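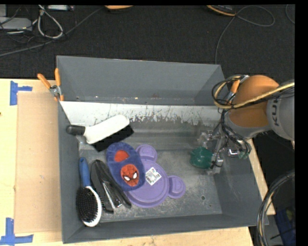
Ticket 3806 – Returns sorting, bin 11
Status: open
Site: Menditz

Reported Wednesday, 7:40 am. Contents of bin 11 do not match the Ludel pick list. List shows kitchen items only. Bin also holds personal care and footwear.

Checked against list:
Purple plate, mouse-head shape – on list. Small white label on it, not scanned yet.
Scrub brush, white handle – on list.
Paddle hairbrush, blue handle – not on list.
Hair clipper or similar grooming tool, black – not on list.
Spider-Man slipper, dark blue – not on list. One logged, no mate found under ticket 2193.
Dark green item – unidentified. Possibly a rubber toy. Left as unknown.

9:15 am. Lesex export reloaded. Same result. Bin code is correct, so the list is wrong or two lists were merged.

Bin condition: gray residue on floor, white paint on far wall chipped. Wipe out before next load. Do not repaint until Plattner confirms the paint type.

1:30 pm. Second export requested from Ludel with footwear included. Waiting.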